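# The case for boring refill standards

Anyone who has tried to refill a pump bottle from a different maker's pouch knows the problem. The spout doesn't match the neck, the new liquid is thicker than the old one, and the dip tube stops well short of the floor of the bottle. The shopper concludes that refilling is a nuisance and buys a new bottle. I think the shopper is right, and I think the fault lies almost entirely with dimensions.

My argument is narrow. Household liquids sold in pump bottles should share a small set of neck finishes, a declared viscosity range, and a stated dip tube length. These three items should be printed on the back label. I am not arguing for a deposit scheme, a tax, or a ban on anything. Those may be good or bad ideas, and they get plenty of attention already.

## What a neck finish is

The neck finish is the threaded part of the bottle that takes the closure. It is described by two values: the outside diameter across the threads, and a code for the height and shape of the thread. Two bottles can look the same on a shelf and differ by enough that a closure from one will cross-thread on the other. It may even seem to seat and then leak when the bottle is tipped.

Packaging engineers have had published thread finishes to work from for decades. Consumer brands pick from them freely, and some add a small change of their own so that a rival's pump won't fit. Arnar Eskildsen, who bought closures for a contract filler before he retired, calls this "lockout by half a turn." The pump goes on, travels half a turn, and binds. He could not recall one case in which the change made the product work better.
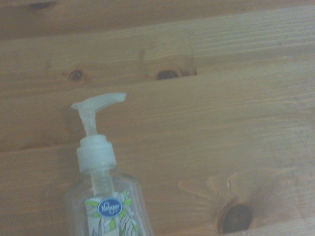 The usual defense of a private finish is quality control. A brand wants to be sure that its liquid goes through its pump, because a poor match leads to complaints. I accept that the complaints are real. A thin cleanser in a pump made for lotion will spit. A thick lotion in a pump made for cleanser will stall, and the user will press harder until the stem bends. But a private thread does nothing to prevent either result once the owner pours a different liquid into the bottle, and people have always done that. A printed viscosity range would do more, at the cost of a line of ink.

## Viscosity as a consumer number

The objection I hear most is that shoppers don't know what viscosity is and won't read a figure in centipoise. That is probably true of the figure. It need not be true of a class. Motor oil has carried grade markings for generations, and people who could not define the grades can still match the one on the can to the one in the owner's manual.

A household scheme could use four classes, marked with a letter. Thin cleansers would be one, ordinary liquid soap the next, lotions the third, and anything that needs a wide-bore pump the last. The bottle would carry the class its pump can handle. The pouch would carry the class of its contents. The owner compares two letters.

The boundary values matter less than people in the trade seem to think. I sat through a working session in Dallcombe at which most of an afternoon went to whether the upper limit of the second class should be set at 2000 centipoise or a little above it. Anisa Lumbantobing, who runs the test bench at a small filler, pointed out that the same soap could cross either limit between a cold garage and a warm bathroom. The limit should be fixed at a stated temperature, with a stated spindle and speed, and then left alone. Liquids that fall near it will be marked one way or the other, and the pump will cope.

Foaming pumps are a separate case. They mix air into a diluted liquid through a mesh, and the mesh clogs if the liquid is wrong. I would leave them out of the first version of any scheme and mark them plainly as excluded. Trying to cover them is how the previous draft died.

## The last part of the bottle

Dip tube length gets the least attention and probably wastes the most product. The tube should reach the lowest point of the bottle when upright, with a slight curve or an angled cut so that it doesn't seal itself against the floor. In practice a filler often buys one tube length and uses it across several bottle shapes. The short ones leave a layer of liquid that can't be pumped out.

Yanti Rondonuwu measured this for a trade newsletter using bottles saved by her neighbors. She had 31 of them, all discarded as empty, and she weighed each one before and after rinsing. I won't build a general claim on a sample that small and that local. Her more useful finding was the spread. Some bottles held almost nothing. Others of the same nominal size held enough for many more days of use, and the difference followed the gap between the tube and the floor very closely.

A refill system makes this worse if the gap is ignored. Residue from the first fill stays under the second, and so on. Where the two liquids have different preservatives, or where one is acidic and the other is not, the layer at the bottom becomes a mixture that no maker has tested. The sensible instruction is to rinse and dry the bottle between fills. The sensible design is a tube that leaves very little to rinse.

Printing the tube length lets the owner of a bottle buy a replacement pump without cutting the old one open or guessing. A tube that is too long can be trimmed with scissors. A tube that is too short is scrap.
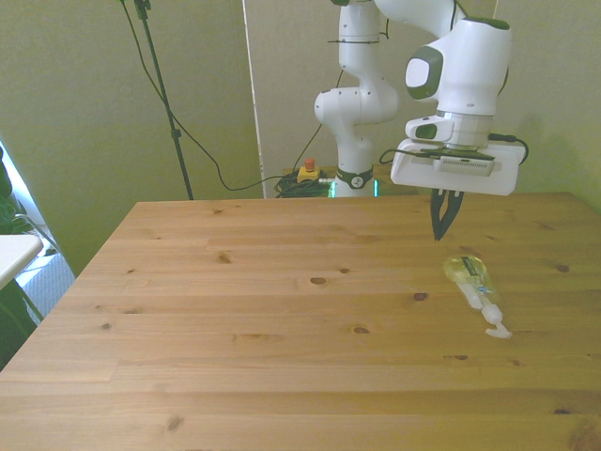
Pumps are also the part that wears out first. The spring and the ball valve are small, the stem seal dries and sticks, and a pump that has lost its prime sends the whole bottle to the trash. A sound bottle body will outlast many pumps. If the body is to be kept, the pump has to be a spare part, and a spare part needs a published size. Lyimo sells replacement pumps in the two most common finishes, and its catalog is the closest thing to a standard that an ordinary buyer can get at. It is a good catalog. It should not have to do this job.

## Who pays

Torquil Matheson has argued in print that common dimensions would mainly help large brands, which can absorb a tooling change, and hurt small ones, which can't. I have read his piece several times and I think he has the direction wrong. A small brand seldom owns a mold. It buys a stock bottle and a stock pump from a distributor and puts its own label on the front. It is already using a common finish and would only have to say so. The brands with private tooling are the ones that would have to change, and they replace their molds on a regular cycle anyway.

Sindside is a fair test of this. The company moved its whole hand soap line to a stock finish when its old mold reached the end of its life, and it printed the size on the back label. Its technical manager, Mawuli Gyamfi, told me that the label change took longer than the closure change. The delay came from proofs and approvals. He also said that calls about leaking pumps went up for a short time, and he put this down to customers trying pumps they already had in a drawer, some of which didn't match. I count that as a cost of the policy. It should fall as more labels carry the size.

Zulden went the other way and brought out a sealed cartridge that clicks into a permanent outer shell. It is a clean piece of engineering. It can't be filled from anything else, and when the cartridge is dropped from the range the shell is useless. I would not forbid it. I would ask that it not be sold with the word "refillable" on the front, because the buyer takes that word to mean something wider.

## What I would ask for

The label block I have in mind is one line: neck finish, viscosity class, tube length in millimeters. It fits beside the recycling mark in type no smaller than the ingredient list. Makers of pouches would print the class and the spout diameter. Existing stock would be exempt until used up, and foaming pumps would be exempt until someone writes a proper test for them.

A comment period is open on the current draft until December. The draft asks for the neck finish only and treats the other two items as voluntary. I have written in to say that the finish alone will produce pumps that screw on correctly and then fail to draw. Tube length in particular should be made mandatory in the first version, as it is the cheapest of the three to measure and the easiest to check with a ruler.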